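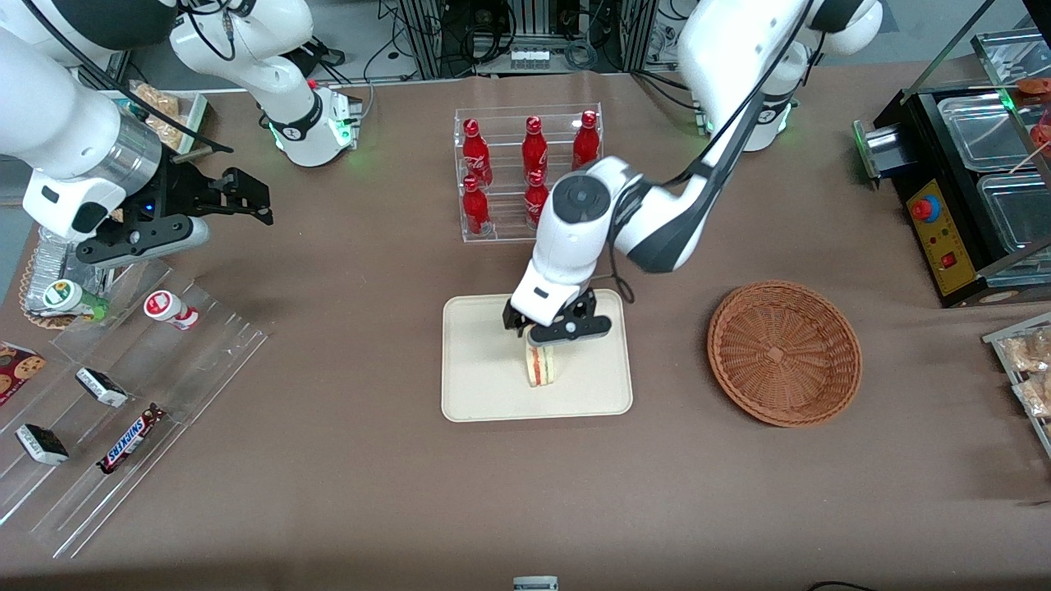
Notes on the grip fault at the Bokville counter

I wish to set down, for my own record and for colleagues who asked, how the snack counter trial at Bokville came to be suspended in January. The trial required a two-armed robot to pick an item and place it on a customer's tray. It had performed acceptably for some weeks before the fault appeared.

The fault was a failure to release. The left gripper would close on a wrapped sandwich, lower it to the tray, report that it had opened, and remain shut. On the third occurrence the arm withdrew at normal speed with the sandwich still held, and Chae-won Byun, who was reaching for the tray, was struck on the wrist. She was not injured. The arm was stopped by hand and the counter was closed for the afternoon.

Teemu Koivisto reviewed the logs the same evening. The controller had been sending the open command and then waiting 500 milliseconds before moving. At no point did it read the finger position back. A setting introduced with the previous update had turned that check off, and I had approved the update myself.

We then repeated the sandwich task 700 times with the check restored and no person within reach. The release failed on 13 attempts. In each case the arm held its position and raised an alarm, as it should have done in the first place. 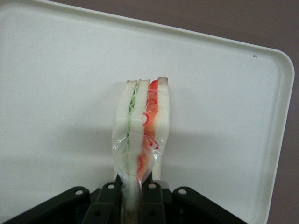 What has changed

The position check can no longer be disabled from the operator menu. Withdrawal speed after a placement has been halved, and customers will be asked to wait for a tone before touching the tray. Delwyn Hollis has rewritten the approval form so that a second engineer must sign for any change to gripper settings.

The cause of the sticking itself remains open. Tae-yang Yang suspects wear in the finger linkage, and a replacement set is on order from Barbu. The counter will stay closed until it has been fitted and tested.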